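Frequently Asked Questions: The Vatberg Ballad Cycle

Who performs in the cycle?
The cycle is sung by a company of 8 under the musical direction of Mirela Queiroz. Lindalva Barros sings the Ferrywoman and Adalberto Conceição sings the Miller. The narrator's part is shared by members of the company and changes from one performance to the next. 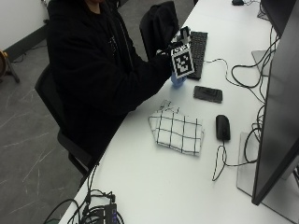 Department of Music Theater and Narrative Song

Is the story based on real events?
No. The town of Vatberg and its residents were created for the stage by Kulap Ongart, who wrote both the text and the melodies. Some verse forms follow older broadside ballads.

Do I need to hear the songs in order?
Each ballad may be heard on its own. Audience members new to the work are advised to begin with "The Flostell Road," which introduces most of the characters.

How long is a performance?
The full cycle runs 133 minutes, including one intermission. Latecomers are seated between songs at the direction of the house staff.

Is the work suitable for children?
Several ballads deal with murder and drowning. The Department does not recommend the cycle for children under the age of eight.
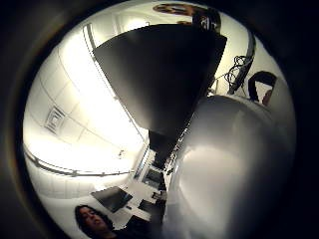 Room view, Department of Music Theater and Narrative Song

May I record the performance?
Audio and video recording by audience members is not permitted. A studio recording of the first part will be released in June.

Where can I find the lyrics?
A printed songbook is sold at the box office. Copies may also be read in Room 1124 during office hours.

May my school or choir perform the songs?
Written permission is required for any public performance, including performances with free admission. Requests should be sent to Kelly Bastos, Rights and Permissions, and should list the songs requested, the venue, and the expected number of performances. Changes to the words require separate approval from the author.

Last updated: 2026-03-14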